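Nobody Budgets for the Black Plastic

I have been asked three times this spring what I think of the Tovora cell at Flustbridge, the one that is supposed to wash cups. I think the arm is fine. I think the gripper is fine too, now that the pads have been changed. What I don't believe is the line in the brochure that says the cell can be "taught by showing" in an afternoon and then left alone.

The showing is a job, and a fussy one. Somebody stands at a sink wearing a camera on their head and washes cups by hand, over and over, so the machine has something to copy. Before any of that, the sink has to be made ready. Mirrors get covered, or the software finds a second pair of hands in the glass and tries to learn from those as well. Every lens is wiped. The clock on the camera is matched to the clock on the cell controller, and if it drifts the whole session goes in the bin.

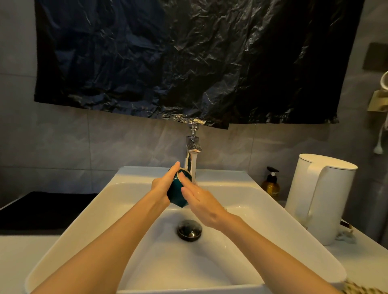 Ariel Tagle looks after the Flustbridge cell and has kept a proper log of it, which is more than most sites can say. The log has 3428 clips in it. After the first round of checks, 63 of them were marked as good enough to teach the wrist how to turn a cup under a tap. I asked Tovora whether that ratio was normal and got a reply about "continuous improvement."

To be fair to them, the repair side is better than I expected. The wrist seal can be changed without taking the arm off its post. Tagle does it with one hex key and a towel, and the part is a stock size. The drip tray under the forearm is another matter. It holds too little, the float switch sticks, and the cell stops with a fault code that the manual lists as a motor problem. Two people I know have ordered motors because of that page.

Water is what wears these cells out, and I'd like to see the sales people admit it. The seals get it first, then the cable boot, then the lens cover, where a dried drop will throw off the grip by more than a worn pad does. Even careful people leave a mess when they wash up. Put one faceted teal bowl down behind another on a white counter and there are shiny wet streaks on the surface between them and the front edge, with a faint ring of water as well. A person will work around that all day. The cell's depth camera takes a wet streak for a hole or a raised edge, depending on the light, and Tagle has had to set the pick height by hand for both cases. 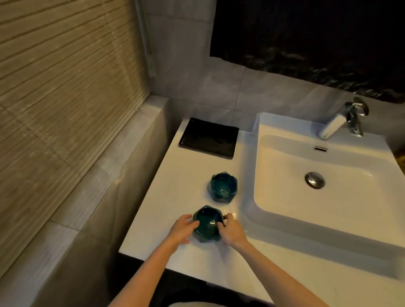
Calibration is where I lose patience. The instructions call for a fresh check every 60 hours of running. Tagle does one every 13, on the advice of Dursun, the outfit that services the cell, and the drop rate only settled down after that. So the published figure is wrong, or it was measured somewhere dry – I suspect the second. Either way, a shop that buys one of these on the strength of the manual will be short of staff time by the end of June. I don't want to sound as if I am against teaching by hand. A faceted cup is an awkward thing, and when someone turns one on its side under the faucet, with the base facing out and a hand on either side, there is more in that grip than I could write as a set of waypoints. I only want the hours counted.

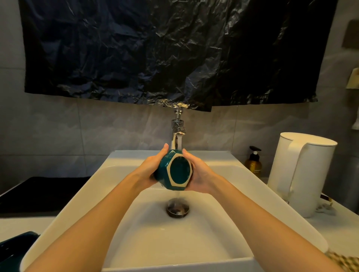 What I would ask before signing

Ask who covers the mirrors and who checks the clips, and whether that person is on your payroll or theirs. Ask for the fault code list, and read the entry for the drip tray. Get the calibration interval in writing from a site that runs wet.

Then ask to see the cell wash something it wasn't taught on. At Flustbridge that was a plain tall glass, and it took Tagle most of a morning to get the grip force low enough. Tovora counts that as setup and leaves it out of the running costs. I would put it back in, along with the seals, and see whether the price still looks good against a person at a sink.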